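# Son wants to move wrestling clubs mid-season, how do transfers work?

My son is 14 and has wrestled for Flostton Juniors since he was seven. We moved house in the summer and it is now a 25 mile drive each way to training, three times a week. There is a club in Clenbridge ten minutes from our new front door and he has been along to two of their open sessions. He liked the coach and there are more lads at his weight.

He has already wrestled in two league rounds for Flostton this season. I have been told different things by different parents. One says he can switch whenever he likes, another says he would have to sit out until next season, and a third says he can train at the new place but must still compete for the old one. The league handbook has a section on it but it keeps referring to form 1036, and I can't find that on the website.

I also don't want to fall out with Flostton. They have been good to him and he still has friends there. He is entered for the Mistorberg Open in December and the entry fee has been paid through the club.

So what I want to know is whether he can move now, what it does to his league points, and who I should speak to first. He would like to wrestle at a decent level at college later on if he keeps improving, so I don't want a gap on his record if it can be avoided.

Thanks in advance.

Posted by **clenbridge_mum**

---

**Rigoberto Espinoza**

I was registrar at a junior club for six years and did plenty of these. The rules are not as bad as people make out, but the order you do things in matters.

Start with the Flostton head coach. Ring him or catch him after training, and don't let him find out from the form. Most coaches have had this conversation many times and a house move is the easiest reason there is. Ask him whether the club will sign a release and whether anything is owed. Unpaid subs are the usual hold-up. So is kit that hasn't gone back, mostly singlets and tracksuit tops.

Form 1036 is the transfer request. It was taken off the website when they redid it and you now have to email the league secretary for a copy. It needs three signatures: yours, the old club's and the new club's. Send it in yourself and keep a photo of it. I have known them sit in a kit bag for a month.

On timing, the handbook has a transfer window that shuts at the end of the third league round. Your son has done two, so he is still inside it. Once the form is accepted he can't score for either club for one round, and after that he wrestles for Clenbridge as normal. If you miss the window he can train in Clenbridge all he likes but any league bouts up to the end of the season have to be for Flostton. I think that is where your third parent got it from.

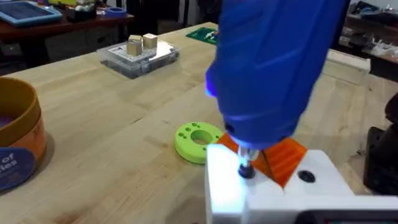
Team points he has already scored stay with Flostton. His individual ranking points go with him, and they sit against his licence number, so make sure that number is on the form. If you let them register him as a new member he will be given a second licence and it is a pain to get the two joined up again. My own lad's was 3928 and for most of one season half his results were under something else.

For Mistorberg, that is an open event and has nothing to do with the league. He can go under the Flostton entry even if he has transferred by then. If you would rather the draw sheet said Clenbridge, write to the organisers before entries close and ask. They don't normally charge for it.

As for college, no coach is going to care about one missed round at 14. They look at results from 16 upwards and at whether he is still improving. Keep a list of his bouts with the date, opponent and score, as league results pages do vanish.

---

**matside_dad**

Just move him. We did the same and no one said a word. 50 miles a trip there and back is silly at that age, he will be doing his homework in the car.

---

**Sisodia**

I agree with most of what Rigoberto has put, with one correction. The one-round wait can be waived if the family has moved house. You have to ask for it, in writing, at the same time as you send the form, and include something with the new address on it. A council tax bill was enough for us. My daughter didn't miss a round.

Check the new club's fees as well before you sign. Ours asked for 200 up front for the year and would not do part of a year, even though we joined halfway through. Other clubs will let you pay monthly if you ask.

Some families keep a training-only membership at the old club for the school holidays. Flostton used to offer that. It would let him see his friends and it doesn't affect the transfer, as long as the form shows Clenbridge as his competing club.

---

**clenbridge_mum**

Thank you all. I spoke to his coach at Flostton this evening and he was fine about it and will sign. We owe them for one month, and there is a tracksuit top to go back. I have emailed the league for the form and asked about the waiver in the same message. He will stay on the Flostton entry for Mistorberg.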